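The Hand That Goes to the Grocery Aisle

Trulano wants 3000 good grabs before November. It has 1803. Notes from a long shift with the people doing the grabbing.

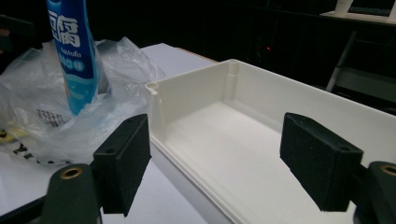

You squeeze the handle, the fingers close. You let go, they open. That's the whole training, more or less, and Efraín Alvarado gives it to new hires in under a minute, standing up, coffee in the other hand. Then he walks off and lets them get it wrong for a while.

Alvarado runs collection at Trulano, a small outfit on the second floor over a tile showroom. No robots up here. The robot arms are across town at Dudás, the integrator that will put the finished system to work in packing rooms. What Trulano makes is examples. A person holds a gripper with a camera on it, does a plain little chore, puts the thing down, does it again. The recordings go to a model and the model, if all goes well, learns what a hand does when it meets a plastic tray.

Trays and bags. Those are the trouble. Boxes were done by last spring, boxes are easy, everybody does boxes.

"A tray, you have to decide," Alvarado says. "Wall or corner. One side in and one side out, or both outside and squeeze. People decide without knowing they decided. I need the deciding on tape."

So they do the tray at an angle. They do it square to the table. Near the edge, far from the edge, with junk beside it. The junk matters more than I expected. A clean table makes a dumb model, he says, one that goes to pieces the first time somebody leaves a snack bag out. There's a shelf of clutter by the door, and you're supposed to take from it without thinking too hard. Crinkly stuff is prized. Clear film throws highlights all over the place and the camera hates it. Good, says Alvarado. Let it hate it now.

The number on the whiteboard when I got there was 1768. By the time I left, 1803. Thirty-five keepers, and that was a decent shift. A lot more than that gets recorded. Most of the waste is speed. People get bored, they start to hurry, the hand comes in like it's swatting a fly. Or they hesitate, hover, back out, come in again. A little hesitation is fine and even useful. Too much and the model picks it up as a habit, and then you have an arm that dithers over every tray in the building. They had that once. Took out 500 recordings to fix it. Alvarado still won't say whose they were.

I tried it. The grip is heavier than it looks and the weight sits way out past your wrist. My first tray, I was looking at the tray. Wrong. You're supposed to look where the fingers are going to be, which sounds like the same thing and isnt. Second try I pinched the wall too high and it slid. Third one, fine. He kept the second one too. Slips get their own folder, labeled as slips, and the model gets to see what a bad hold leads to.

The software is called Casix and it is homemade and it shows. Every recording has to be trimmed at both ends, tagged, and given one sentence in everyday words. "Lift the tray by its left wall." "Move the bag away from the tray." The sentences take longer than the grabs. Two people can watch the same clip and write different ones, and for a while there was a real fight over left. Your left or the tray's left? Yours. It's taped to the monitor now.

The gripper pads come from Feton, a shop that molds them to order, and they wear. Corners go round, the surface gets slick. Somebody has to write down the swap every time because a worn pad holds diferently and the recordings on either side of a change don't quite match. Alvarado keeps the old ones in a coffee can. He shook it at me. Didn't explain.

What does he get for all this? A test at Dudás on 27th March, an arm, a stack of trays it has never seen, and a room full of people who paid for it. The last test was boxes and went well. The one before that, the arm picked up a bag by its printed label, over and over, because somehow the label had become the thing it was looking for. They'd used the same brand of bag too many times. Now nothing stays on the table longer than ten takes, and the snacks get rotated, and when I asked who eats them he pointed at the trash, then at himself.

Lights go down late in the afternoon. On purpose. Packing rooms are not evenly lit, so one run in four is done with just the table lamp on and the rest of the office dark. It's quieter then. People stop talking, you mostly hear the film crackle and the little click when the fingers shut. Somebody says "keeper" or somebody says "again."

Again, mostly.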